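Urns / Wood / Full size / The Sperling

The Sperling Urn

I've been turning urns for long enough now that people ask me which one I'd pick for myself, and my answer is this one, every time. The Sperling is my plain one. It's a round urn in solid black walnut or solid maple (your choice), a bit wider at the shoulder than at the foot, with a threaded lid that sits down flush so you can barely feel the line with your thumb. It has no carving on it and no brass. If you want doves or a golf scene I can point you to some lovely people who do that work and do it well, but my hands don't go that way.

It holds 200 cubic inches, the usual full adult size, and it'll take the bag that comes back from the crematory without you having to fold and push. I made the opening wide on purpose. My first few designs had a narrow neck, very elegant, and then I had to fill one myself for my uncle, at a kitchen table with a paper funnel, and I went back to the shop the next morning and drew a wider one. You should never need a funnel with a Sperling. The bag goes in whole, with the metal ID disk still attached, and you screw down the lid.

Price is $900 and that includes the engraving on the lid and the box it travels in. Sales tax if you're in my state. I don't charge extra for walnut, though the walnut costs me more, and Malou Bech (she keeps my books) has feelings about that!

What it's made of

The body starts as a glued-up blank, eight staves around, and I rough it out and then let it sit. That sitting is most of the time in it. Wood moves when you cut it, and an urn that gets finished too soon will go a little oval over its first winter and then the threads bind. I hate the thought of somebody's lid sticking five years on when they want to add a second person or just look. So the blanks wait on the rack until they quit losing weight on the scale, and only then do I put them back on the lathe and take them down to size.

The threads are cut right into the wood by hand chasing, no plastic ring. The thread insert kits are fine, I used Karnon inserts for a good while and never had one come back, but they squeak, and I didn't want a squeak. Finish is oil and then wax, rubbed out dull. You can wipe it with a dry cloth. Please don't use spray polish on it, the silicone gets down in the grain and then I can't refinish it if you ever send it home to me.

About the engraving

One line on the top of the lid or two lines around the rim, whichever you like better. Names and dates are what most families choose. I've also done a nickname by itself, and a phone number (the house number from when the kids were growing up, I thought that was wonderful), and once the words GONE FISHING, which the funeral director called me about to make sure I'd read the form right. I had.

I'll send you a proof and you'll have to say yes to it in writing. Please have another person in the family read it too. When you've been up for three nights you'll read straight past a wrong middle initial, and so will I. If we both miss it I'll cut you a new lid anyway, no charge, that's just part of the deal.

Accents and letters from other alphabets are no trouble. Halldóra Lauritsen checks my Icelandic and Danish for me, and for anything else, send me a clear photo of the name written the way your family writes it and I'll match that.

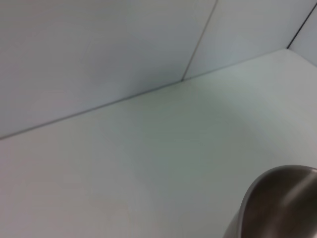

GRILBRIDGE, January

A little shop news that belongs on this page, so I'm sticking it in here where people will find it. The Sperling now comes in a companion size. I held off on this for years. Families would ask, and I'd tell them to buy two and set them side by side, and a fair number did. But Ibsa Kumsa, who runs the arrangement desk over at Pritano Funeral Home and sends me a lot of folks, kept telling me that it mattered to people to be in the one thing together, and he's generally right about what matters to people.

So the companion Sperling is the same shape, scaled up, with one lid and a walnut divider you can lift out. Some couples want the divider and some very much don't. It drops into a groove, and you can leave it in the box and never look at it again if that's what you decide. Write to me for the price on that one, it depends a good deal on what wood I have in wide enough boards that month. And the lead time's longer. A bigger blank takes longer to settle, there's no getting around it.

I can also hold the second line of the engraving. Say your mother goes first and your dad wants his name on there with hers someday. I'll lay out the lid for both and cut only hers, and when the time comes you mail me the lid by itself and I cut the rest. I keep a temporary lid, plain, that I send you first so the urn is never open in the meantime. No fee for that, now or later, as long as I'm still standing at the lathe. Grímur Hjaltested has been learning the engraving side with me and he's got copies of all the layouts, so it won't all depend on my back holding out.

How long it takes

If I have finished bodies on the shelf, an engraved Sperling leaves here a week after you okay the proof. If I don't, it can be a month or more, and I'll tell you so when you first write, before any money changes hands. You can hold a memorial with the temporary container from the crematory, lots of families do, with a cloth over it and some flowers, and it looks just fine. Don't let a date rush you into an urn. Some people live with the plain box in the closet for a year before they're ready to shop, and they write to me kind of embarrassed about it. Please don't be!

If you do have a service date and you need something in hand, tell me the date right at the top of your message. I can sometimes send an urn without engraving and do the lid afterward with the same swap I described for companions.

Will it work for burial, or a niche?

For a niche, measure first. Ask the cemetery for the inside measurements and the size of the opening, both of them, since the door is often smaller than the space behind it. Send me those and I'll tell you yes or no. The regular Sperling fits most single niches I've been asked about. The companion is too wide for a lot of them.

For burial, a wood urn will go back to the ground in its own time, and plenty of people want that. If your cemetery asks for an urn vault, the Sperling fits inside the standard round ones. I'd ask the cemetery about their rules before you ask me, they vary so much from one town to the next. Griet Stevens helped me put together a one-page sheet of questions to take along when you go talk to them, and I'll email it to you whether you buy anything or not.

For flying, wood is a good choice, it can usually go through the airport scanner and a metal urn often can't. Carry it on, don't check it, and bring the cremation certificate. Check with your airline too, they each have their own way of doing things.

Seeing one in person

You're welcome to come by the shop. It's at 1672 Sperling Lane, which is where the urn got its name (I'm not very imaginative about names, the one before it was called the Tall One). Call first so I can turn the dust collector off and hear you knock. I keep one of each wood by the door to pick up and hold, and I do mean pick up. They're heavier than folks expect, walnut especially, and people seem to like that.

If you can't come, I'll mail you a sample block of each wood with the real finish on it. Keep them as long as you need. Walnut gets lighter over the years and maple goes a soft honey color, so the one you pick now won't be quite the one you have in ten years. Out of direct sun, that's a slow change.

Returns: if it hasn't been engraved and hasn't been used, send it back any time and I'll refund the whole thing. Engraved ones I can't resell, but write to me anyway if something isn't right, and we'll work it out. Cracks, a stuck lid, a finish that's gone cloudy, I fix those for good, for whoever has the urn, with or without a receipt.

To order, send me the wood you want, the name as it should be cut, your service date if there is one, and a good time of day to call. I'm usually in from the shop by 4:30 and I answer the phone myself.

Contact the shop | © Sperling Urns, Grilbridge | Back to top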